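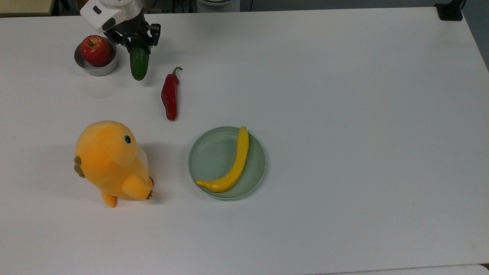 Đạt Ngô replied:
Turn off replanning and run it again before you touch anything else. I've read your log twice and the planner is throwing away good grasps. Kominwood replans on every scene update by default, so each time perception sneezes you get a new trajectory, and half the time it starts from a joint state the arm has already left. I know the docs call this "reactive." So is a smoke alarm with a low battery.

phong_lai (original poster)
Tried it. With replanning off, it stops hesitating and becomes confidently wrong. Same offset, no second thoughts. I'm not sure I'd call that progress, although it does finish sooner.

Repeating the setup for people coming in from the front page. Two cameras, one at the head and one fixed off to the side. Objects go into a fused scene, the planner asks the scene for a grasp, and the arm does as it's told. Everything talks over Pendberg. The symptom is that the grasp point wanders between the hover and the descent, the planner notices, it backs off, and around we go. My record is seven retries on a single pick. After that I hit stop and went to get lunch.

The head camera on its own is fine. The side camera on its own is fine. Put them together and I have a very expensive way of disagreeing about a cucumber.

tallcrate
Calibration.

phong_lai
Done the day before. Reprojection error is boring in both views.

tallcrate
Done with the arm warmed up?

phong_lai
Yes, tallcrate. With the arm warmed up. I also asked it nicely.

mossy_quat
What are you using for timestamps? Capture time or arrival time? Pendberg stamps on arrival unless you go digging in the config, and the flag to change it has a name that sounds like it does something else. We lost most of December to this at Dumedthorpe. The bug looked exactly like bad calibration, so we recalibrated, and it looked a bit different, so we recalibrated some more.

Đạt Ngô
Timestamps matter if things move. Nothing on that table is moving before contact. If the scene is static you could fuse a picture from Tuesday of last year and get the same cucumber.

mossy_quat
The table isn't moving. The head camera is, isn't it? And the arm certainly is. Late image plus current pose equals object in the wrong place. It goes away when everything holds still, so it passes every test you write while sitting down.

phong_lai
Head moves, yes. It does a little look-down before the descent. I thought I was being clever with that.

Checking the stamps now.

phong_lai
Okay. 585 ms between capture and stamp on the side stream, worst case. Head stream is much better. I'd like to thank mossy_quat and apologize to my calibration board, which I've been saying things to.

I switched both to capture time. The wandering got a lot smaller and didn't go away.
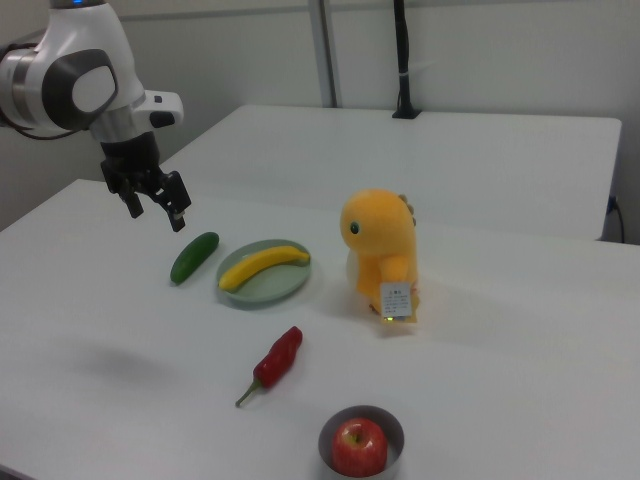

Fusion weights are where I'm stuck now. The scene node gives both views equal say on every object, and I left that alone on the theory that somebody smarter had picked the default. Then I dumped the per-object confidence into Sầm and plotted it against where things sit in each view. The banana and plate behave nicely. The apple's bowl does not, and you can see the trouble from the side camera: the bottom of the bowl runs out of the image, so the mask is clipped and the fitted center slides up toward the plush toy. Confidence stays high, naturally. It is very sure about the part of the bowl it can see.

tallcrate
So crop, or move the camera. I'd move the camera.

phong_lai
Moving the camera means recalibrating. I notice you've found a way back to your first answer.

tallcrate
It's a good answer.

Đạt Ngô
I'd leave the camera and fix the software. Any detection touching the image border should get its weight cut, and cut hard. It's a few lines in the scene node. Also, the bowl explains a bad bowl. It doesn't explain a bad cucumber, which is what you came in with, so something is coupling them.

phong_lai
Data association, I think? The bowl estimate drifts toward its neighbors, the collision margin drifts with it, and when the cucumber is close to the bowl the planner rejects the straight-down approach and goes shopping for another one. That would also account for the head view making it look fine. From up there the bowl is whole.

Đạt Ngô
Then that's two bugs and one of them is mine to eat. I still say replanning on every update is a bad default. It takes a small perception wobble and turns it into theater. Put a threshold on it: no replan unless the target or an obstacle on the path has moved by more than the margin.

mossy_quat
Disagree, mildly. Put a threshold on it and you'll never see the wobble, and it will still be there when somebody lowers the margin. I'd keep replanning loud until perception is clean. Ugly motion is the best debugger I've got.

Đạt Ngô
It's also the best way I know to wear out a gearbox.

mossy_quat
Run it slower, then. You're allowed.

phong_lai
I'm going to do the border weight first with replanning left as is, and the threshold after, so I can tell which one did what. Yes, this is in the order that annoys Đạt more.

One thing for whoever finds this by search: the Pendberg flag is stamp_policy, and it lives under transport, not under camera. The default is "receive." Change it per stream. Setting it globally does nothing and doesn't warn you.

wrenlatch
Found it by search. I had the same wobble with one camera and no fusion at all, and the stamp flag fixed it for me. Is the border weight patch posted anywhere?

phong_lai
Edited 15/06/2026: it's in my fork of the scene node, branch border-weight. It handles the clipped bowl. It does nothing sensible for an object that is clipped in both views, where it lowers both weights and then averages them as if nothing had happened. I have a fix for this in my head, along with several others that didn't work.

tallcrate
Did you ever move the camera?

phong_lai
No.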